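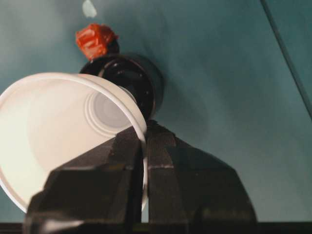

Fig. 4.1 White plastic cup, tilted, base rings visible inside

Section 4. Setting up the Rudora for a long drive

Read this the night before, not in the car park with the engine running. Takes longer than you think the first time. Second time is quick.

Covers: fitting the mount, power, loading a route, rest stops, weather alerts, sharing the trip with people at home. Doesn't cover the roof aerial (section 6) or ferries (section 7, short).

Before you start

Rudora unit, charged
windscreen mount and the flat ring that goes with it
the long power lead, the one with the angled plug
your phone, with the Elto app already on it and logged in
a cloth
the address of where you're going. Sounds silly. People have it in an email they can't open without signal.

Caution: engine off, handbrake on, for everything in 4.1 and 4.2. No routing of cables on the move, passenger or no passenger.

4.1 Fitting the mount

1. Wipe the glass low down in the corner on the passenger side of the wheel. Dry it properly.

2. Press the ring on flat. Hold it. Then hold it a bit more.

3. Push the lever over until it clicks. If it moves with no click the ring isn't seated, take it off and go again.

4. Slide the unit down onto the mount, screen towards you. It goes in one way only. Don't force it.

5. Sit in your normal driving position and look. Can you see the whole bonnet edge? Mirrors? If the unit is in the way of anything, lower it.

6. Tug it. Gently. Should stay put.

Note: cold mornings, the ring lets go. Run the heater on the glass for a few minutes first and warm the ring in your hand. Griet Dierckx drove Ghent to the Black Forest in March with hers held on by a sock and a roof clip, and has asked us to say that this is not a supported method.

Note: some places have rules on where a thing can sit on the windscreen. Check for every country on your route, they don't match.

4.2 Power

1. Angled plug into the unit. Other end into the 12 volt socket.

2. Run the lead along the bottom of the dash and down. Keep well clear of pedals, gear lever and handbrake.

3. Turn the key to the first position. Battery symbol should change to a plug symbol.

4. No plug symbol? Push the socket end in harder and twist. Still nothing, try the other socket if you've got one. The boot one often works when the front one doesn't.

5. Tuck the spare lead away with the clip supplied. Not through the glovebox hinge, it pinches.

Caution: in many cars the socket stays live with the key out. Unplug overnight or you may be looking at a flat battery in a motel car park.

The unit runs on its own battery for up to 2 hours with the screen dimmed. Less in the cold. Don't plan on it.

4.3 Loading the route

Do this on wifi. Maps are large and hotel wifi is hotel wifi.

1. Open Elto on the phone. Tap Trips, then New.

2. Type the start and the finish. Pick the right one from the list – there are a lot of Newports.

3. Add your overnight stops as Sleep, not as Pause. This matters. A Pause keeps the clock running and your arrival time on day two will be nonsense.

4. Set your daily limit. The unit comes set to 300 miles. Leave it there for a first trip. You can put it up later when you know how your back feels.

5. Tap Send to unit. Keep the phone near. Wait for both screens to say Done.

6. On the unit, press Route, then Check. It runs through the whole line and flags tolls, closed passes and gaps in the map.

7. Deal with each flag. Accept, avoid, or look again later. A flag left open will come back at you on the road, with a noise.

Note: if Check stops halfway, the map for that area didn't come down. Go to Maps, find the one with the grey arrow, tap it. Then run Check again from the begining.

Note: keep a paper map. Any paper map. Petrol station one is fine.

4.4 Rest stops

The unit will suggest a break every 2 hours. You can make that shorter. You can't make it longer, and please stop writing to us about it.

1. Settings, Breaks.

2. Pick what you want at a stop: fuel, toilets, food, somewhere to walk the dog, somewhere flat to sleep.

3. Turn on Look ahead if you're going anywhere empty. Unit then warns you before the last fuel for a long stretch instead of at it.

4. Save.

When the chime goes, you get the next stops in order of distance. Passenger taps one. Or say "first one" out loud if you're on your own. The route bends to it and picks up again after.

To skip a stop: press and hold the chime symbol. It'll ask again fairly soon.

Caution: opening hours come from whoever typed them in. Small places close for lunch, for winter, for a wedding. Fill up at half a tank in remote country and don't rely on the list.

4.5 Weather alerts

Most of the letters we get are about this bit, so slow down here.

1. Settings, Weather, On. It is off when it comes out of the box.

2. Choose which alerts make a sound. Suggested: hail, ice, high wind, flood. Leave rain as silent or you'll go mad in Wales.

3. Set the look-ahead. One hour is enough for motorways. Use two for mountains.

4. Choose what the unit does on a red alert. Tell me, or Tell me and offer a way round. Pick the second.

5. Press Test. You should hear one long tone and see a red bar accross the top.

Colours:

Yellow – on your route later, may pass before you get there
Orange – on your route, you will meet it at this speed
Red – serious, think about stopping now

What to do on red:

1. Don't fiddle with the unit. It'll keep.

2. Slow down, lights on, more space in front.

3. Leave the road at the next proper exit or services. Don't stop under a bridge on a motorway, it blocks people and you can be hit.

4. Once parked, press Weather to see how wide it is and which way it's going.

5. Wait, or take the way round. The way round can be very long. Look at the new arrival time before you say yes to it.

Note: alerts need signal. No signal, no alerts. The unit shows a small crossed cloud when it's out of touch. If the cloud is crossed and the sky looks bad, believe the sky.

From a customer, Teresa Mac Carthaigh, printed with her permission: "Orange for wind all the way over the tops and I thought it was making a fuss. Then the roof box lid went. Please tell people orange means orange."

So, orange means orange.

4.6 Letting people at home follow along

Optional. Uses phone data, not much.

1. In Elto, open the trip and tap Share.

2. Add the person. They get a link by text. They don't need an account.

3. Choose Live or Stops only. Stops only sends a message when you leave and when you park up for the night, and nothing in between.

4. Choose when it ends. Default is when you arrive. Change it if you want the way home as well.

5. To end it early, tap Share again, then the name, then Remove.

Note: if your dot stops moving on their map it nearly always means no signal. Tell them this before you go. Cor Jacobs on our phone line has spoken to a great many worried mothers.

Caution: the link works for anyone who has it. Don't post it in public. It says your house is empty.

4.7 Crossing a border

1. Before the border, press Route, then Country. Check the next one is downloaded.

2. Units switch between miles and kilometres by themselves. If you don't want that, Settings, Units, Lock.

3. Clock changes by itself too. Arrival times are always shown in the time of the place you're arriving at. Catches people out with check-in.

4. Speed camera warnings are against the law in some countries. Switch them off before you cross. Settings, Warnings, Cameras, Off.

5. Toll stickers: the unit knows a road needs one, it does not know if you've bought it.

4.8 End of the day

1. Press Route, then Park up. Saves where you are and closes the day.

2. Unplug the lead. Take the unit in with you. Wipe the ring mark off the glass if you've moved the mount.

3. Charge indoors.

4. In the morning press Carry on. It asks about breakfast. Press No if you've had it.

If you forget Park up the clock runs all night and the unit will tell you at breakfast that you are dangerously tired. Press Reset day. Trip is not lost.

4.9 When something's wrong

Screen frozen – hold the side button for 7 seconds, let go, wait. Route is kept.

Voice too quiet – volume is separate for voice and for chimes. Settings, Sound, both sliders.

Keeps sending you back the way you came – there's an old stop you missed. Route, Stops, swipe it away.

Says you're in a field – new road. Drive on, it catches up. Send us the spot later with Report.

Arrival time keeps jumping – traffic is on and the signal is patchy. Turn Traffic off till the next town.

Won't pair with the phone – delete the Rudora from the phone's list, then pair from the unit's side. Not from the phone's side. Maarten Verbeke wrote the pairing steps on the quick card and has since corrected them, so if your card says phone first, bin it.

Lead gets warm – a little is normal. Hot is not. Unplug it and ask for a new one.

Mount bracket for vans and campers is made by Vovico and sold seperately. Fitting sheet is in that box. The steps in 4.1 don't apply to it.

Text of section 4 last changed Monday, April 5, 2021. Changes: break times, red alert steps, border camera note. Corrections to Declan Cronin, manuals desk, address on the back cover.

Next: Section 5, Towing and trailers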